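The Bowl on the Sideboard

Why I stopped worrying and went back to fake fruit

My grandmother kept a bowl of fruit on her sideboard that you were not allowed to eat, and the reason you weren't allowed to eat it was that it was wax. I found this out at four years old with my front teeth. There was a pear with my bite in it for the rest of her life, turned to the wall so company wouldn't notice, and when we cleared the house I fought my cousin for it and won.

So I come to this subject with some history. For most of my grown-up years I thought of pretend fruit as the saddest thing you could put in a kitchen, right up there with a plastic fern. Then last August I rented a little upstairs place in Jaltmont for a month, and the owner had left a bowl of lemons on the counter, and I was a good nine days in before I tried to squeeze one over some fish. I laughed so hard I had to sit down on the floor. And after that I kind of liked them! They were cheerful in the morning. They asked nothing of me. I came home and looked at my own counter, which had two gray bananas and a bag of mail on it, and I started shopping.
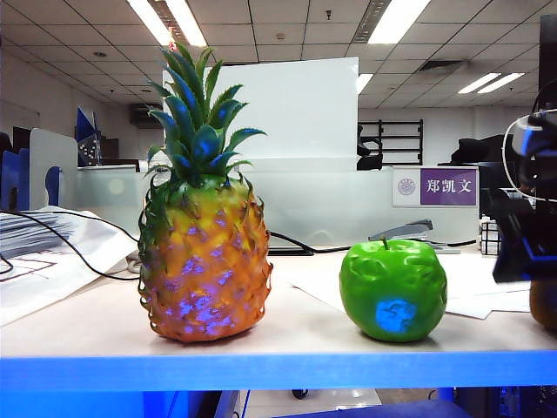 Shopping for this stuff is a rabbit hole, I should warn you. There's a shop in Skinstead called Mussa that has a whole back wall of it, floor to ceiling, sorted by color the way a yarn store would do it. I went in for lemons. I came out two hours later with lemons, a bunch of grapes, and strong feelings about stems.

The woman who runs it is Melaniia Antoniuk, and she has been at it long enough to be very calm about people like me. She started out making stage props, bread mostly (theaters go through a lot of bread, apparently, and it gets stale and people step on it), and fruit came along later when a restaurant asked her for a centerpiece that could sit under hot lamps all summer. I asked her what makes a bad piece and she didn't even stop pricing figs.

"Too perfect," she said. "Nature is sloppy. If every orange is a ball, your eye knows before you do."

I've thought about that a lot. Go and look at the real oranges in your kitchen, if you have some. One side is flatter. There's a scuffed patch where it rubbed on a branch. The little button at the top is never quite in the middle. The cheap ones get the color fine and then forget all the rest, and the good ones have a lean to them, or a dent, or a bit of brown where you'd expect a bit of brown.

Weight is the other thing. You can see a light fruit from across the room, I swear you can, and you can certainly feel it when you pick one up and your arm flies into the air. Melaniia sells some that have sand in the middle. They cost more. I bought three of the sand ones for the top of the bowl, where hands go, and filled in underneath with the light kind, and I don't feel bad about it at all.

Now, my sister thinks the whole thing is a con. Her view is that a fruit bowl is supposed to be for fruit, and if you aren't eating any then you ought to put your keys in it like a normal person. We had a long phone call about this. I said people have been making pretend fruit for ages, in stone and glass and wax and painted clay, and it's a perfectly respectable thing to have around. She said people have been doing lots of things for ages. That's how talking to my sister goes.

She does have half a point, though, which is that the bowl can't be an excuse. For the first couple of weeks mine was so pretty that I stopped buying the real thing. I'd walk past, see fruit, feel like a person who has fruit, and eat crackers. What fixed it was keeping the real stuff somewhere else completely: a low blue dish by the toaster, right where I stand waiting. The good-looking bowl lives across the room on the table and the two never mix. Please don't mix them. My neighbor did and her grandson got a mouthful of foam grape, and now I'm hearing about that on the stairs every other day. 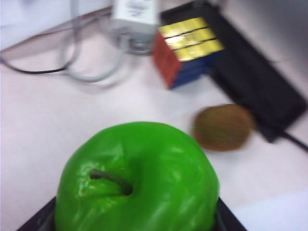

A green apple with a good crooked stem and a few dimples in the skin.

A few things I've picked up, for anybody who's tempted.

Buy odd numbers and stop early. My first bowl was heaped up like a cruise ship buffet and it looked like I was hosting something. Five pieces in a wide bowl is plenty, and one big show-off piece can stand all by itself.

Stick to a season, more or less. Nobody is going to arrest you for putting cherries next to a pomegranate, but something feels off about it and you'll keep fiddling.

Dust! I can't say this loudly enough. Dust is what gives you away, much more than a bad stem. Smooth ones get a damp cloth. Anything fuzzy or knobbly gets a dry paintbrush, the soft kind for watercolors, and you do it with the radio on. Wax should never see warm water, and should never see a sunny windowsill either, as my poor second pear could tell you.

And don't go spending a fortune. There's a catalog outfit called Stivness that'll sell you a hand-painted quince for the price of a pair of decent shoes, and I did look at that page more than once, late at night. It's a beautiful quince. I have never in my life wanted a real quince, so I closed the laptop and went to bed.

The old wax pear sits in the middle of mine now, by the way. I tried it facing the wall, the way my grandmother had it, and it bothered me, so I turned it around. You can see every tooth. People pick it up and ask, and I tell them about the sideboard and the lace runner and the noise she made when she saw what I'd done, and usually they've got a story of their own about somebody's aunt and a rubber banana.

Melaniia offered to fill the bite in for me. She said she could match the yellow so well I'd never find the spot. I bought another lemon from her and said no thank you.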